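Lo que aprendí copiando recetas de mi tía 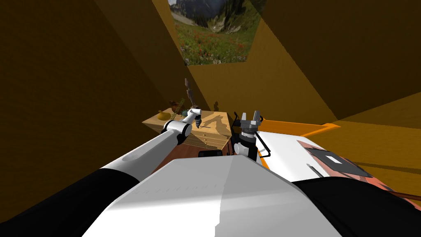
Mi tía Loan Vương no escribía las recetas, las decía. Durante muchos años yo pensé que esto era una costumbre suya, una manía de persona mayor, y solo cuando empecé a vivir en otro idioma comprendí que para ella la receta escrita era una cosa sospechosa, como una carta sin firma. Cuando le pregunté por primera vez cuánta salsa de pescado llevaba el caldo, me contestó: «hasta que huela como la casa». La casa era la de mi abuela, con paredes de un marrón mostaza liso, sin adornos, como las de la habitación de arriba, y yo la conocí muy poco. Tampoco tenía vistas a la montaña, ni pradera verde con flores rojas; mi tía miraba desde la cocina el muro del vecino. Pero el color sí era ese, y ahora me cuesta separarlo del olor.

Escribo en español desde hace bastante tiempo y todavía me equivoco con las preposiciones, así que pido paciencia. Quiero contar cómo intenté poner por escrito la cocina de mi familia y por qué el cuaderno que tengo ahora se parece poco al que quería hacer.

Empecé en noviembre. Mi primo Khôi Phùng me había mandado grabaciones de voz de la tía, hechas con el teléfono encima de la mesa mientras ella cocinaba. Se oye el cuchillo, se oye la radio, se oye mucho a Khôi, que habla más que ella. Son 572 minutos en total, repartidos en archivos sin nombre. Yo me propuse escucharlos todos por la noche, después del trabajo, con un cuaderno y un diccionario al lado, porque hay palabras de la cocina que conozco solamente en vietnamita y que nunca había tenido que decir en español.

La primera dificultad fueron los verbos. En español se dice freír, sofreír, saltear, rehogar, dorar, pochar. Yo los había aprendido como sinónimos, con la tranquilidad del extranjero que se alegra de tener muchas palabras para lo mismo. Una vecina me corrigió con mucha amabilidad y me explicó que pochar una cebolla no es dorarla, y que si la doro ya no puedo volver atrás. Entonces tuve que escuchar otra vez las grabaciones, porque mi tía también usa verbos distintos y yo los había traducido todos por «freír». En vietnamita hay un verbo, kho, para cocinar despacio algo salado hasta que el líquido se queda espeso y pegado. En mis primeros apuntes puse «guisar». Después puse «reducir». Después dejé kho y escribí una explicación de media página que, según mi amigo Khang Đàm, no la entiende ninguna persona que no lo haya comido antes.

Khang Đàm tiene razón muchas veces, pero en esto no le hice caso. La media página se ha quedado.

La segunda dificultad fueron las cantidades. Mi tía mide con un cuenco que ya no existe. Era un cuenco azul, con el borde roto por un lado, y se perdió en una mudanza. Ella sigue diciendo «un cuenco» y su mano sabe qué es, pero mi mano no lo sabe. Le pedí a Khôi que le hiciera llenar una taza cualquiera con la cantidad de arroz que ella llamaba un cuenco, y que lo pesara tres veces. Salieron tres pesos diferentes. La tía se enfadó con la balanza y dijo que el arroz nuevo y el arroz viejo no pesan igual, y que si uno quiere pesar, que pese también el agua, la olla y la paciencia.

Decidí, entonces, escribir las cantidades como ella las decía y poner al margen, con lápiz, lo que a mí me funcionó. El lápiz es importante para mí. He borrado el agua del arroz partido muchas veces, y el papel en esa parte está casi transparente.

Hay una receta que me dio más trabajo que las otras, y es la más sencilla: huevos con cerdo en agua de coco. En casa se hacía en cantidades grandes para el año nuevo y se comía durante varios días, cada día más oscura. Yo la he hecho para mí solo, en una olla pequeña, y no sale. Probé con otro coco, con menos azúcar, con el azúcar quemado aparte. Escribí a Thiện Mạch, que fue compañero mío de residencia cuando llegué y que cocina mejor que yo, y me respondió con una sola frase: «Haz mucha más». Lo hice con una olla prestada y sí, era eso. Hay platos que no saben ser pequeños. Estuve comiendo huevos hasta el cansancio, y el último día estaban mejor que el primero.

Esto me hizo pensar en cómo leemos las recetas. En los libros que compro aquí, cada receta dice para cuántas personas es, y el lector divide o multiplica con confianza. Tengo un libro muy viejo, de segunda mano, que tiene 923 recetas numeradas, todas para seis. Es un libro que admiro por su seriedad. La sopa de ajo para seis, el flan para seis, las croquetas para seis. En las grabaciones de mi tía no se dice nunca para cuántos. Se dice «si viene tu tío» o «si no viene tu tío», porque el tío comía por dos, y esa es toda la aritmética.

He intentado mantener al tío en el cuaderno. En la página del pescado con piña puse: «Cantidades para cuando viene el tío». Un conocido, Khang Trịnh, leyó el borrador y me sugirió cambiarlo por «cuatro o cinco raciones», con buena intención, pensando en los lectores. Lo dudé varios días. Al final puse las dos cosas, primero el tío y después las raciones entre paréntesis.

La parte que menos me gusta de mi propio trabajo es la de los ingredientes sustituidos. Al principio era muy estricto y viajaba en autobús casi una hora para comprar las hierbas correctas. Con el tiempo me he vuelto más perezoso o más tranquilo, no sé cuál es la palabra justa. Uso la hierbabuena de la frutería. Uso lima del supermercado, que tiene mucha piel y poco zumo. Cuando se lo confesé a mi tía por teléfono, esperaba una riña, y ella me contó que mi abuela, cuando se fue del campo a la ciudad, también cambió las hierbas y nunca lo dijo. Así que la receta que yo quería conservar con tanta exactitud ya era una receta corregida. Me quedé un rato callado con el teléfono en la mano. Ella pensó que se había cortado la llamada y colgó.

Después de eso escribí más rápido. El cuaderno tiene ahora más o menos 396 páginas si cuento las que están pegadas con cinta, y no todas son recetas. Hay una lista de cosas que la tía no come y los motivos, hay una discusión entera sobre si el ajo se pica o se aplasta, y hay una página con la letra de Khôi, que me la mandó por correo con una mancha de grasa. Intenté pasarlo todo al ordenador, pero me faltan los márgenes. En la pantalla el lápiz y el bolígrafo son iguales.

Me quedan por escuchar los últimos archivos, donde ella prepara los encurtidos. Los dejo para más adelante porque se oye mal, llueve en la grabación y la lluvia tapa las cantidades. Khôi me ha ofrecido preguntarle otra vez. Le he dicho que sí, pero que le pregunte también por el cuenco azul, por si alguien de la familia tiene uno del mismo juego.

Si alguna persona que lee esto sabe cómo se llama en español la capa de arroz tostado que se queda en el fondo de la olla de arroz blanco, sin ser socarrat, que me parece que es solo para la paella, le agradecería que me lo dijera en los comentarios. En mi cuaderno hay un hueco para esa palabra.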